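Seasonal Sales Associate, Belts and Leather Goods (Part Time)
Vaveck Accessories, Vimley Store 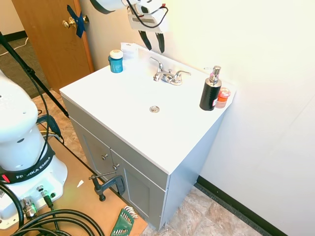
Department: Belts, Wallets and Small Leather Goods

Vaveck is hiring a part-time sales associate for the belts and small leather goods counter at our Vimley store. The position runs through the fall and holiday season and may be extended into the new year depending on store hours.

About the store

The Vimley store sells belts, wallets, card holders, gloves, scarves, ties, cufflinks and a small range of bags for men and women. The sales floor is 1,137 square feet on one level, with the stockroom directly behind it. The leather goods counter is at the front of the store, to the left of the main door. We carry our own Vaveck label along with two outside lines, Aasen (dress belts and gloves) and Vedska (wallets and travel pieces).

Most customers at this counter are buying a belt. Many of them don't know their belt size, or they know their pants size and assume the two are the same. A large part of the job is measuring, explaining the difference, and finding something that goes with the shoes the customer already owns. The rest is gifts, exchanges and small repairs.

What you will do

Greet customers and help them choose belts, wallets and gloves
Measure for belt size and glove size
Cut strap belts to length and refit the buckle
Punch extra holes with the bench punch
Explain the difference between full-grain, top-grain and bonded leather in plain terms
Advise customers on cleaning and conditioning leather
Ring up sales, returns and exchanges
Wrap gifts
Receive deliveries and put stock away by style and size
Keep the counter, mirrors and display stands clean
Count the wallet drawer at opening and closing

You will be trained on the punch and the strap cutter before you use either one with a customer's belt. Monogramming is done by the full-time staff and isn't part of this position, but you will take the orders and check the spelling of initials with the customer before the slip goes back.

Hours

The position is 5 shifts per week. Weekday shifts run from 3:00 p.m. to close. Saturday shifts are full days with a paid lunch break. Everyone at the counter works Saturdays. We close at 7 p.m. on weekdays and Saturdays and stay open later in December. The extra December hours are posted in November, and you can ask for the ones you prefer.

The store is closed on Thanksgiving Day and Christmas Day. Time off during the last two weeks of December is limited, so please tell us about any travel plans when you apply.

Pay and benefits

Pay is hourly and depends on experience. The rate will be given to you in writing before the first interview. There is no commission and there are no individual sales targets. Part-time associates receive:

Staff discount on all Vaveck label goods after the first full pay period
A smaller discount on Aasen and Vedska goods
One belt from the Vaveck line to wear at work, yours to keep
Free parking in the lot behind the building
Paid training

What we are looking for

You don't need to have worked with leather before. Some retail or customer service experience is helpful. We do need someone who:

Is 18 or older
Can stand for most of a shift
Can lift boxes of up to 30 pounds
Is comfortable using a tape measure and working in inches and centimeters
Can handle cash and card payments accurately
Is polite with customers who are in a hurry
Can work Saturdays through the end of the season

A second language is useful at this location. Please mention it on your application if you have one.

Dress

Staff wear dark pants or a dark skirt, a plain shirt or blouse, and closed shoes. Belts worn on the floor should be from the store. Other accessories are up to you, within reason. Please take off rings and bracelets with raised stones when handling finished leather, as they leave marks.

Training

Training takes 3 days and is held at the Vimley store before your first regular shift. The first day covers the register, store policies and the stockroom. The second is spent on sizing, cutting and punching, using practice straps. On the third you work at the counter with a member of the full-time staff. All three days are paid at your regular rate.

How to apply

Pick up an application at the register or send us a resume with a short note. A few sentences in the note are enough. Tell us which days you are available, when you could start, and whether you have worked in a store before. Please include the names and phone numbers of two people we can contact as references. They can be former managers, teachers or coworkers.

Applications are due by the end of the day on Sun 13 August. People who applied for the July opening don't need to fill out a new form, but should let us know that they would like to be considered for this one.

Interviews take place at the store and last half an hour. You will be asked to measure a belt and to talk through a return with one of the staff playing the customer. Everyone who is interviewed will hear back from us by phone or email, whether or not they are offered the job.

Vaveck is an equal opportunity employer. If you need an accommodation for the application or the interview, ask at the store or include it in your note.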